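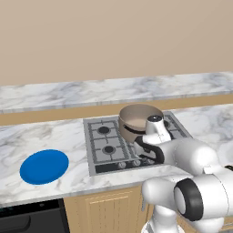 Lesezeit: 2 Minuten

Thema: Marmor in der Küche, wer hat's und bereut es?

kerubo_m
Hallo zusammen, wir planen gerade neu und ich hab mich total in weißen Marmor mit grauen Adern verguckt, Kochfeld direkt eingelassen, Wand dahinter schlicht beige. Mein Mann will Quarzkomposit und redet nur noch von Flecken. Das Küchenstudio (Floltari, falls die wer kennt) will für den Stein 800 Euro Aufpreis. Hat jemand Marmor im Alltag, also mit richtig Kochen? Bei uns gibt's fast jeden Abend was mit Tomaten oder Zitrone...

Keyvan A.
Lass es. Wir hatten nach zwei Wochen den ersten matten Ring, und zwar von einer halben Zitrone, die ich beim Telefonieren vergessen hab. Das ist kein Fleck, den kriegst du nicht weggewischt, die Säure frisst die Politur an. Imprägnierung hilft da gar nichts, die ist nur gegen Fett und Rotwein.

godinho_f
Ach Keyvan, du immer mit deiner Zitrone :) Meine Oma in Portugal hatte ihr Leben lang Marmor und die Platte sah herrlich aus, eben benutzt. Wir haben unsere jetzt 5 Jahre, geschliffen statt poliert, da siehst du Ätzstellen kaum. Kerubo, frag unbedingt nach matter Oberfläche!!

Keyvan A.
"Eben benutzt" muss man aber mögen. Ich mag's nicht.

mehwish.ch
Ich hab beides, Marmor auf der Insel und Granit am Herd. Imprägniert wird bei mir jeden Mai mit Litura, die Flasche kostet 27 Euro und reicht ewig. Heiße Töpfe stell ich trotzdem nie direkt drauf, ein Brett liegt immer daneben.

kerubo_m
Danke euch! Matt hatte ich gar nicht auf dem Schirm. Kostet das extra?

godinho_f
Bei uns war's derselbe Preis. Nimm dir ein Reststück mit nach Hause und kipp Essig drauf, dann weißt du Bescheid.

Oi-ling
Hab das mit dem Reststück gemacht, vom Steinmetz Bhutto, geschenkt bekommen. Essig, Kurkuma, Rote Bete, alles über Nacht. Kurkuma war das Schlimmste! Ist dann Granit geworden, und die Montage hat noch mal 220 Euro gekostet, die vorher nirgends standen. Also Angebot genau lesen.

Keyvan A.
Kurkuma geht aber auch aus Komposit schlecht raus, so fair muss man sein.

kerubo_m
Okay, ich hol mir ein Reststück und mach den Essigtest. Mein Mann darf kippen.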